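Ishbel Kinnear @ishbelkinnear
1/27/21

Thread on the reversing buzzer I've been fitting to old vans. A few people asked for the details after I mentioned it in July, so I'm putting it all in one place.

1/ The van is a Fernness, the short one, with a 12 volt system and no electronics worth mentioning. It has a reversing lamp on one side only and nothing to warn anyone behind you.

2/ A cheap buzzer wired across the reversing lamp does work. I had one for years. The trouble is that it sounds the same at noon in a builders' yard as it does at 5 in the morning outside somebody's bedroom window.

3/ So the new one has two levels. With the headlamps off you get full volume. With the sidelights or headlamps on it drops to a low tick. The circuit takes a feed from the sidelight wire to know which is which.

4/ Parts: one small eight-pin microcontroller, a 5 volt regulator, one transistor to drive the buzzer, a diode across the supply, a fuse, and two resistor dividers to bring the lamp feeds down to something the chip can read. Add a 1000 microfarad capacitor on the supply side if your van is as noisy as mine.

5/ The buzzer itself is a Kälin. I tried an Amum first and it was fine on the bench but it let water in. The Kälin has a rubber boot over the terminals.

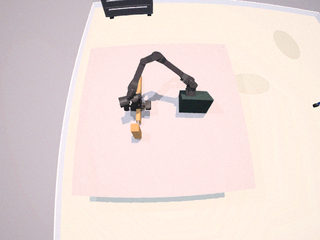

6/ Mounting. The box goes inside the rear bumper, held by two bolts, with the cable coming out at the bottom so water runs off it. My first bracket was bent from thin strip and it shook itself to bits. The second was thicker and I had to knock it into shape over the vice. Use a mallet for that, something like the orange one under the robot arm, and keep the steel hammer away from it. A hammer leaves dents and the paint cracks there first.

7/ Wiring. Red goes to the reversing lamp feed, after the switch. Yellow goes to the sidelight feed. Black goes to a clean earth on the chassis. Scrape the paint back to bare metal for the earth and grease it afterwards. More than half the faults I get asked about are a bad earth.

8/ Fuse it at 1 amp, close to where you tap the lamp feed. The whole thing draws 100 milliamps with the buzzer going, so there's plenty of room.

9/ There is a half second delay before the first beep. Finlay Buchanan suggested it. On his gearbox you pass through reverse on the way to first and the old buzzer chirped at every set of traffic lights. Half a second cures it on his and on mine.

10/ Known problem: LED reversing lamps. Some vans send a test pulse down the wire to check the bulb and the chip sees it. Léonie Langlois had this on a newer van. She fitted a bigger capacitor on the input and it stopped. I'll add that to the next board.

11/ Board layout is version 21. Earlier ones had the yellow and black pads too close together. If yours is older, check for solder bridges before you connect it.

12/ Kwok-wai Yen asked if it will run on 24 volts. No. The regulator gets too hot and the dividers are wrong. I haven't got a 24 volt vehicle to try it on, so that will have to be somebody else's job.

13/ I've got a few bare boards left. Message me if you want one, postage only. You'll need to find your own box. Mine is a Grunden one with the lugs cut off.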